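The Second Life of a Sofa

By Mihret Alemayehu
2024-05-23

When my parents married, they bought one sofa and kept it for the whole of their marriage. It was re-covered two times, first in brown and later in a green that my mother regretted. In my own apartment I am already on my third sofa, and I am not old. I started to ask myself what changed, and the question brought me to the workshop of Divina Ignacio.

The workshop is on the ground floor of a former bakery, and the street door still has the old bread hatch. Ignacio has worked here for 14 years. Before that she was sewing boat cushions for Jillemard, a small company on the coast, where she learned to hate zippers and to love thick thread.

"People come in and they apologize for their furniture," she told me. "They say, it is only an old thing from my aunt. Then I turn it over and I find a beech frame with good joints, and I tell them to stop apologizing."

Turning it over is how every job begins. Under the dust cloth you can see how the seat is supported, with webbing or with springs, and how many times somebody was there before. In one armchair she found a layer of horsehair, a layer of cotton, and a receipt for 25 dollars folded very small. The customer wanted the receipt back more than the chair.

The hard conversation is the one about money. To re-cover a sofa with two seats, with new foam and a middle-priced fabric, Ignacio recently wrote a bill for 1,038 dollars. A new sofa can be cheaper than this. Her customer Dumisani Mnguni thought about it for a week and then said yes. He has two sons and a dog, and his last new sofa had gone flat in the middle before the second winter.

"I was angry at the price," Mnguni said. "Then I sat on the one she had in the window, and I was less angry."

Fabric is where most people make mistakes, Ignacio believes. They choose by color from a small square, under shop light. She sends them home with a piece as big as a bath towel and tells them to leave it over the armrest – in the morning, in the evening, under the lamp. She also asks who sits where. A person who reads in the same corner every night will wear out that corner, and the fabric should be chosen for the corner.

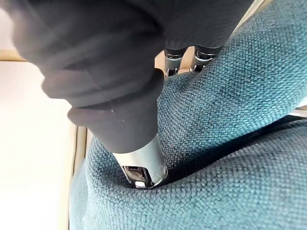
What You Can Do at Home

Not every tired sofa needs a workshop. Hiyori Fukuda, who teaches a Saturday repair class in the same building, gave me some advice for beginners.

Vacuum the seat with the soft brush once a week, also in the gap at the back. If the cushions are loose, turn them and exchange left with right. A seam that begins to open should be closed the same day with a curved needle, while the hole is still the length of a fingernail. For stains, press with a clean white cloth and do not rub.

Fukuda does not recommend gluing a frame that moves. Most of the wobbly sofas she sees have one loose corner block, and a new screw in it costs almost nothing.

I went home and turned my own sofa over. One corner block was missing completely. I found it later under the radiator, with the screw still in it, and Fukuda has promised me a place in her class in the last week of May.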